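Sorting and Packing Small Parts for Storage: Project Report

Group members: Hawi Gidey, Desta Feyisa, Yi-an Woo
Supervisor: Etenesh Alemneh
Submitted: Fri 21 December

1. Background

Our project dealt with how moulded and metal parts are kept and packed in a shared workroom. The parts came to us from Siltemach in Nutstead, and the work was done in the ground floor room at Ultcombe. The room has a carpet, yellow shelving and plastic tubs that can be carried by one person. 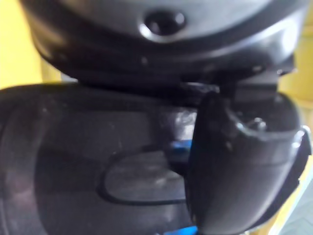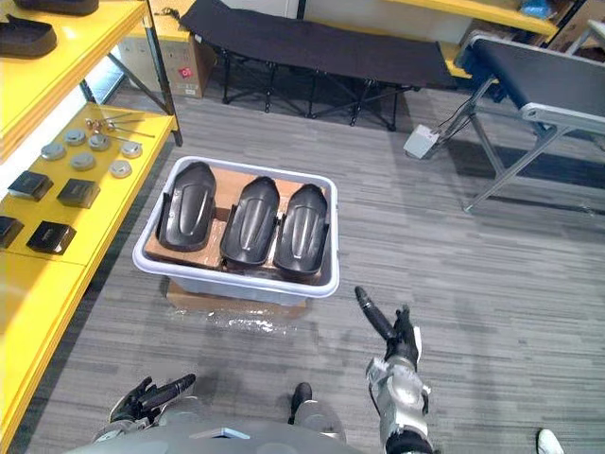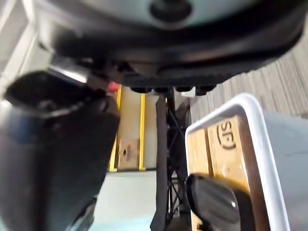

2. Aim

The aim was to agree a way of storing the parts so that a person who had not used the room before could find a part and put it back in the right place. A second aim was to stop the long black moulded parts from rubbing against each other in the tubs. Siltemach had told us that scuffed parts were the main reason for returns.

3. Materials

We used what was already in the room and spent 40 pounds on labels and foam sheet. The main items were:

Light grey plastic tubs
Flat brown cardboard, cut to fit the bottom of each tub
Clear plastic wrap
Yellow shelving
Black moulded parts with a raised ridge pattern on top
Round metal discs, square black blocks, rods and bolts

4. Method

The moulded parts were stood in a tub lined with cardboard. Desta cut the liners by drawing round the base of a tub and trimming 2 mm off each side. The first liners were too tight and bowed up in the middle, so the trimming was added later.

Small parts went on the lower shelf by type. We kept discs with discs and blocks with blocks, and the rods and bolts were laid behind the discs. Yi-an suggested small trays for the bolts – we tried this for a week but the trays took up too much of the shelf.

Each tub was then carried across the room and back, set down and checked for marks. Hawi did the carrying so that the handling was the same each time. There were 50 carries with a liner and 50 without.

5. Results

Parts carried without a liner slid when the tub was tilted, and most of the marks were on the lower edge. With a liner the parts stayed closer to where they had been put. They still touched one another when three were placed side by side, and the liner made no difference to marks on the sides.

Plastic wrap worked as a layer between parts but was slow to fit. It was also left on the floor more often than it was put away, and Mitiku Moges, who looks after the room, asked us to keep a bag for it by the door.

For the small parts, finding a named item took less time after sorting. The discs were quickest. The bolts were slowest because the sizes look alike from the front of the shelf.

6. Problems

The carpet made it hard to slide a full tub, so we put flattened cardboard underneath. This helped, but the cardboard creased and had to be replaced in the third week.

We had planned to test with 1,000 small parts. The delivery was short and we worked with what we had, so the sorting times should be read with care.

7. Further work

Foam dividers for the tubs have been cut but not tested. We would like to try them in January, along with a label on the front edge of each shelf. Etenesh Alemneh has asked for the carrying test to be repeated with a second person.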